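Zarnamside workshop notebook
May 3, 2019

Continued with the tic-tac-toe set for the Flonddale open day in August. Most of the morning went to the squares. The first ones were cut from the Vasseur paper, and it curled at the corners as soon as the heater was on, so I have changed to the heavier white stock. The new squares lie flat on the dark table and the contrast is very good. The old ones are in the scrap drawer, please use them for notes.

Labels: letters for the rows, from top to bottom, and numbers for the columns, from left to right. I had it the other way first, but everybody who tried it said the letter before the number and then looked along the row, so this order feels more natural. We always call a square by its label now. "The corner near the window" caused two arguments yesterday.

Pieces: green for X, orange for the disc. I prefer the colours to black and white, which looked like draughts. The discs are nice to hold but they roll if you drop them on the edge, and one went under the cupboard. Still not found.

The card with the arrow goes on the left side of the grid, with the disc at the tip end. I would like the arrow a little thicker at the next printing. The file is in the Vista folder, job 521, together with the labels. Please do not print from the older copy, the numbers are in a different size there.

The cardboard screen stands better since I folded the flaps forward. It needs no tape on the table now, and the varnish will thank us. For the open day I would paint it grey, if there is some paint left from the shelves.

Trial games: we played 7 after lunch. Three were draws. The spacing between squares is fine for adult hands, but I want to ask some children also before we glue anything to a base.

Position from the last practice, with C2 taken by orange and C3 by green:
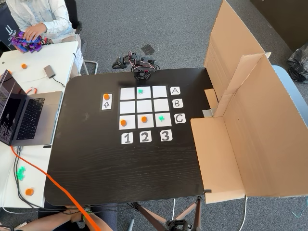 Still to do – find the missing disc, cut a few spare squares, and ask for a price on a flat box with a lid. The shoe box is too short for the label cards and they get bent at the ends.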